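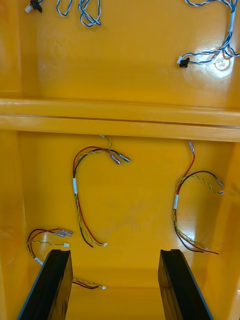
## Zisberg stepping down as captain – who takes the armband?

**fulwood_end** wrote:

Club confirmed it this morning. Zisberg stays on as a player until the end of the season but gives up the captaincy now. 84 appearances as captain, one cup final, two promotions. I thought he had another year in him as skipper, but his knee has been bad since September and he only finished 7 of the last matches he started.

My pick is Abu Hammour. He talks all game and the referees listen to him.

**northbank_lou** wrote:

Fouad is a good player but he picks up too many bookings. You can't have your captain suspended in the run-in. I'd give it to Dağdelen. He has been at the club since he was a kid and he never misses training.

**fulwood_end** wrote:

> he picks up too many bookings

Most of those were two seasons ago under the old coach. He has had one since the winter break.

**threeatback** wrote:

Two, counting the one at home in the cup. He was booked for kicking the ball away.

Dağdelen is fine but very quiet. I sit behind the dugout and I have never heard him shout at anyone.

**northbank_lou** wrote:

Zisberg didn't shout either in his first year. People forget that. He was 23 and half the ground wanted the old captain back.

**Row_K** wrote:

Does anyone know if the coach picks or if the players vote? Under the last coach it was a vote.

**fulwood_end** wrote:

Coach picks. Stelmakh said so in the press conference after the Udine friendly. Her words were that she would "ask the senior players and then decide."

**threeatback** wrote:

I'm still not sold on Khrystyna-Mariia Stelmakh, for what it's worth. Good results, but we sit back after every goal. We were hanging on for the last half hour against Udine and that was a friendly.

**Row_K** wrote:

We are fourth. Last year at this point we were fourteenth. I can live with sitting back.
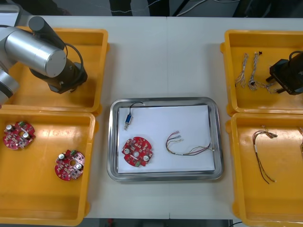
*Tabletop, steel tray*

**threeatback** wrote:

Fourth with the second-best squad in the league. Anyway, wrong thread for that.

**northbank_lou** wrote:

Attendance was 2,598 on the last home date, by the way. I'd like to see 3,000 for Zisberg's final home game. He deserves a full main stand, and the club should drop the price for under-16s.

**Row_K** wrote:

Agree on the price. I'd bring both of mine.

**fulwood_end** wrote:

I emailed the ticket office about it. They said they would pass it on – will post here if I hear back.

**northbank_lou** wrote:

Thanks. Still Dağdelen for me.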